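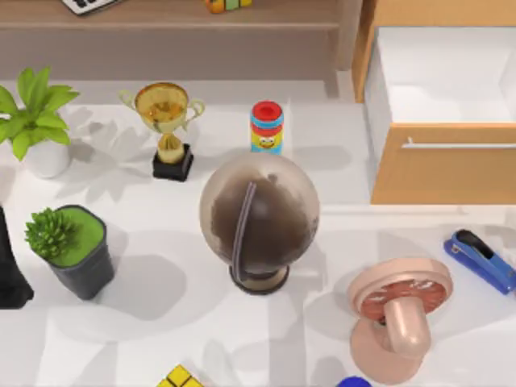 Getting a Used Car Ready to Sell: Tips for the Garage and Driveway
By Leszek Chmielewska
Posted Thursday, April 14, 2022

A used car sells faster when it is clean, dry and smells like nothing. Most of the work can be done at home in a weekend with things you already have. I have sold nine cars from my own driveway in Arnwood, and these are the steps I go through each time.

Start with the papers
Find the title before you do anything else. If it is lost, a replacement can take weeks, and no buyer will wait that long. Put it in a large envelope with the service receipts, the owner's manual, the spare key and the radio code if there is one. Sort the receipts by date, newest on top. Oil change stickers count too if the receipt is gone.

Empty the car completely
Take out everything, including the floor mats and whatever is under the spare tire. Check between the seats and the center console with a wooden ruler wrapped in a strip of duct tape, sticky side out. Coins and pens come up easily this way. Look in the sunglasses holder and the pocket behind the passenger seat. Unpair your phone and erase your home address from the navigation. 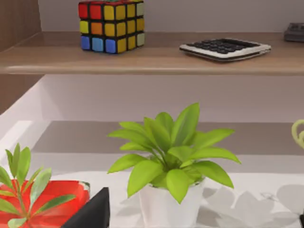
Vacuum before you wipe. Use the crevice tool along the seat rails with the seats all the way forward, then all the way back. A dry paintbrush, one inch wide, moves dust out of the vents and from around the buttons while you hold the vacuum hose next to it.

Cloth seats
Mix a teaspoon of dish soap into a quart of warm water. Dip a soft brush, shake it off, and scrub in small circles. Blot with a white towel. Colored towels can bleed onto light fabric. Do the whole seat panel from seam to seam or you will get a ring where the clean part stops. Leave the doors open until the seats are dry all the way through, which in October took me two days with a fan running.

Smells
Change the cabin air filter first. On most cars it sits behind the glove box and takes some 20 minutes the first time you do it. Next, set a bowl of baking soda on the floor overnight with the windows closed. Skip the hanging air freshener. Buyers wonder what it is covering.

If the smell is musty, lift the carpet on the passenger side and feel the padding. A clogged drain from the air conditioner or the sunroof will soak it, and no amount of baking soda helps until the drain is clear. 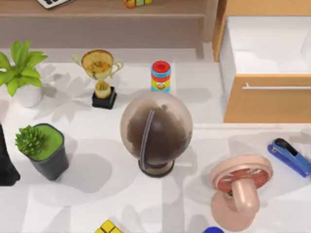
Headlights
Cloudy headlights make a car look five years older. Tape off the paint around them. Wet sand with 1000 grit paper, then 2000, then 3000, keeping the lens wet the whole time. Finish with plastic polish and a UV sealer. The sealer matters, and without it the haze is back by the end of summer. Plain toothpaste works on light haze but does not last.

Small scratches
Wash the spot and run a fingernail across it. If the nail does not catch, rubbing compound on a foam pad will usually take it out. If it does catch, use touch-up paint in thin coats with a toothpick and let each coat dry for an hour. Do not try to fill it in one go.

Tires and wheels
Check the pressure in the morning before the car has been driven. The right number is on the sticker in the driver's door jamb, and the one on the side of the tire is the maximum. Scrub the wheels with their own brush and bucket so brake dust stays off the paint. Go easy on tire shine. 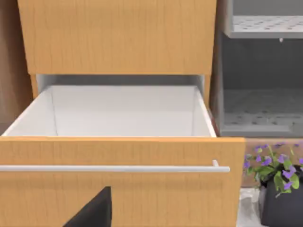 Under the hood
Wipe it down with a damp rag and a little all-purpose cleaner. I would not hose it. Top off the washer fluid, check the oil, and clean any white crust off the battery terminals with baking soda and water after disconnecting the negative cable.

What it cost me
The last car came to $236, and most of that was one new tire. The headlight supplies were $20 and the cabin filter was $9. I did not repair the small dent in the rear door. I put it in the ad with a close photo, and the buyer did not bring it up.

Take the photos on a cloudy day, with the plates covered and the trash cans moved out of the driveway.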